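Forums > Workshop & Electrics > Sorting and Storage > Trays or tubs for panel bits?

Started in June by dinrail_dot

dinrail_dot
I've finally cleared out the spares cupboard at our Burkgate unit and I'm a bit in love with it! Everything used to live in one enormous tub - breakers, pushbutton boxes, knobs, the lot - and now I tip a batch onto a mat and sort it into shallow coloured trays. Took me 3 evenings. Does anyone else use colours, or do you label everything?

Chauhan_Spares
Labels, every time. Colours are lovely until you run out of colours. We had 231 part types at last count and I've never seen a tray in 231 shades.

mossybench
Disagree! You don't need a colour per part, you need one per job. Mine are green for breakers and blue for anything you press or turn. The raised rim stops the little ones wandering off, and you can read a whole tray at a glance.

Chauhan_Spares
Fine for a small bench. Try it with 400 terminals in a heap.

dinrail_dot
Terminals stay in their bags here, so I'm with mossybench. And do get a big mat, it's the best thing I bought. I went for brown and the orange enclosures really jump out against it. 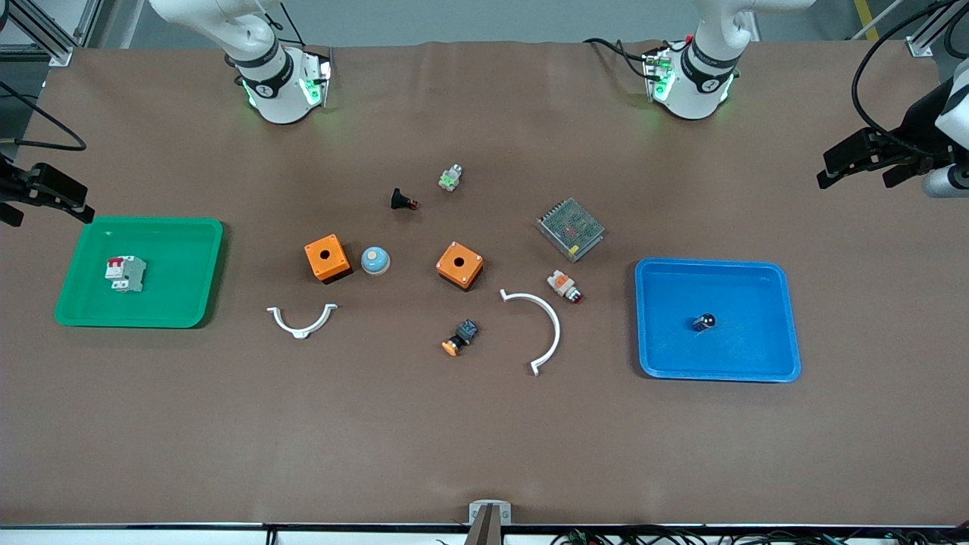
I start with the breakers every time, then the knobs, and leave the square boxes till last as they're easy to spot. Such a satisfying job with the radio on!

plastusstead_pete
How deep are your trays? I got Nutora ones at 70 mm and I'm forever fishing about in the corners.

mossybench
Too deep for sorting, Pete - keep those for storage and get something shallow for the bench.

Recent in Sorting and Storage
Best mat for a cold workshop
Loose enclosure lids, where do you keep yours?
Drawer dividers that stay put
Old breakers: keep or bin?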